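The Grid on the Bench

Most cutting surfaces get replaced when someone notices the blade catching. At the Grasgate workrooms they are replaced on a schedule, and the schedule hangs on the wall next to the thread cabinet. Booker Lindgren wrote it. He has run the pattern room for longer than the current tables have been in it, and he treats the surface under the work as a measuring instrument.

The reasoning is simple. A self-healing mat does two jobs. It protects the bench, and it carries a printed grid that people use to square an edge without reaching for a rule. The first job degrades visibly. The second does not. A mat that has been left near a heater, rolled too tightly or stored on its side can move out of true while its top face still looks clean. The cutter lines up on the grid, the grid is wrong, and the error goes into every piece in the stack.

Lindgren checks each mat with a steel rule and a carpenter's square. He measures the full run of the printed lines in both directions, then both diagonals. If the diagonals differ by more than 2 mm, the mat goes to rough work. It is marked on the back in wax pencil and does not come back to the pattern bench.

"You can cut on anything," he says. "I have cut on the back of a cereal box. What I want is to know which surfaces I can measure on."

Color matters more than new staff expect. The workrooms tried black mats, gray mats and a translucent one for use on the light table. Dark mats hid dark cloth. The translucent mat was accurate but tiring under the overhead lamps. Green with white lines won by default, and the arguments since then have been over how pale the green should be and how thick the line.
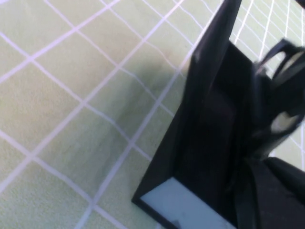 Grasgate Workrooms | Bench and Pattern Department

Pale green has one practical fault. White line on a light ground is low in contrast, and at a shallow viewing angle the cells look stretched, so a tired eye can jump a row. Etornam Appiah, who cuts bag linings and pocket pieces, gets past this by standing directly over the line she is using. She also sets the first edge of every job on the same printed line and works away from it, so that a miscount shows up at once.

Fine white lines are still her preference. A thick line has two edges, and two people will pick different ones. On the older Menano mats the lines were wide enough that the department had to agree on a rule – always the left edge, always the lower edge – and write it on the job card. The Ferreira sheets that followed had a thinner print and the rule was dropped.

Care is dull and takes a few minutes. Lint is lifted with a damp cloth, then the mat is wiped with lukewarm water and a little dish soap. No solvent goes near it. Mats are stored flat. A sheet that has curled is laid on a level floor with boards on top and left alone; Lindgren gives it 300 hours and then measures it again. Most recover. The ones that do not are cut down for rivet work and eyelet setting, where a true square is of no use to anyone.

Blades get the same treatment. Rotary blades are changed after 200 lining pieces, sooner if Appiah hears the cut change pitch. A dull blade is pushed harder, and the pressure scores the mat deeper than it can close.

The schedule was last revised on 3/2/21. Pattern bench mats are checked monthly, rough bench mats in August, when the room is emptied for floor cleaning.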